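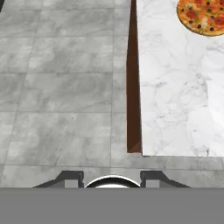 *Kodetti kitchen, simulated. Gripper view, pizza on the counter at top right, out of reach.*

# Kodetti Counter Set

6 min read

We use cookies to remember your reading settings. Accept / Manage

## What is in it

A folder of simulated episodes made by the robotics club at Trerley over one school year. There are 621 usable episodes. We recorded 700 and threw out the rest when the log and the video disagreed on how long the episode was. Each one is a single attempt by a person driving the gripper with a game controller. Everything was rendered, and no real arm was used at any point.

The club made this set to enter the student round of the Caron challenge in November. We entered. Our policy placed near the bottom, and this card is partly an attempt to say why before someone else trains on the same data and blames their network.

## Tasks

- reach: bring the gripper to a hover point over a named object
- push: move an object along the countertop to a marked spot
- pick: close on an object and lift it
- place: set a held object down inside a region
- retreat: back away without touching anything

Those are the 5 labels in `tasks.csv`. The person driving picked the label before starting, so it records what they meant to do. Whether they did it is in the `success` column, and see below for how much that column is worth.

## Files

```
episodes/ one folder per episode
 view.mp4 gripper camera, color only
 state.csv joint angles, finger width, base pose
 meta.json task, driver code, scene seed
tasks.csv
splits/ train and test lists
```

Driver codes are letters. Please don't try to work out who is who, the club is small enough that you could.

## Things we no longer believe

**"It is a kitchen dataset."** It is a dataset of one kitchen. The seed moves objects and changes the lighting a little. The counter is always white marble and the floor is always gray tile. A model can learn that bright white means counter and do fine on our test list. We tried repainting the counter and our scores fell apart.

**"The success labels are reliable."** Success was set by a script that checks object height for pick and distance for push. The script is happy if an object gets wedged between a finger and the counter. We watched a sample by hand and disagreed with the script often enough that I would not report a number based on it. Somebody should relabel the whole thing. We ran out of year.

**"The pizza is a good test object."** It looks great in a slide deck. It is also wide, flat and round, and in our simulator it behaves like a rigid disc. Anything learned about pushing it says very little about pushing food. Picking it is mostly luck with contact settings.

**"More episodes would fix it."** Maybe. The curve went flat well before we used all of the training list, and I suspect another year of the same counter would leave it flat.

## Known problems

- The gripper fingers are in the camera view. Some models seem to read finger position from the pixels and ignore `state.csv`.
- Early episodes use a faster arm setting. They are marked `fast: true`, except for around 2 hours of recording where we forgot.
- Train and test share scene seeds in a few places. Use `splits/strict` if you care, and you should.
- No depth. It was promised in the club proposal and never exported.

## Loading it

The reader script is called Vundarik and lives in `tools/`. It expects a fairly recent Python and a lot of patience with the video decoder.

```
python tools/vundarik.py --split strict --task push
```

If it hangs on the first episode, delete the cache folder and run it again. I don't know why this works.

## Use

Free for classwork and clubs. If you publish with it, say it is simulated in the first paragraph - please don't leave that for the appendix.

## Comments (3)

**gridlock_t:** Can confirm the seed overlap. Our push score dropped a lot on strict. Thanks for at least saying so.

**mapleroute:** Is the repainted counter version anywhere? That would be more useful to my class than the original.

**club account:** Not yet. The repaint is a hack on one laptop and half the scenes crash. If it gets cleaned up it will go in a `repaint` branch.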